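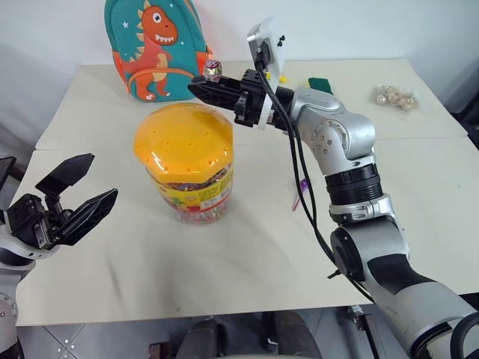

Teleop demos: gripper keeps knocking the jar when I place something on the lid

Posted by Jong-dae Geum, 21/08/2018

Hi all! I'm teaching our two-arm setup to set a little clear cube on top of a jar of beads, driving it by remote control. The lid is a dome (with holes in it, ugh), so the cube wants to slide off, and when I open the fingers one of them usually nudges the jar. I've recorded 49 demos and only kept 21. Should I be holding the jar with the left arm, or do I just need more practice? Also, do I delete the bad ones?

Keith Bickerstaff
Use the left arm! I did the same kind of thing on our Gernlow rig and fought it one-handed for a whole week in May before I gave in. Close the left gripper gently on the jar, well below the lid, and leave it there until the right one has backed off. Open the right fingers slowly too, and go straight up before you move sideways. Your wrist camera gets a nicer view of the release that way. Oh, and I'd keep the demos where you bumped the jar and then fixed it, those recoveries helped mine a lot. Drop the ones where you just gave up.

Hernent
more practice lol. mine looked awful until I had 200

Yeon
Is the cloth under the jar staying put? Mine crept a bit every run and I blamed my driving for ages. Tape the corners, then redo 6 or so and compare.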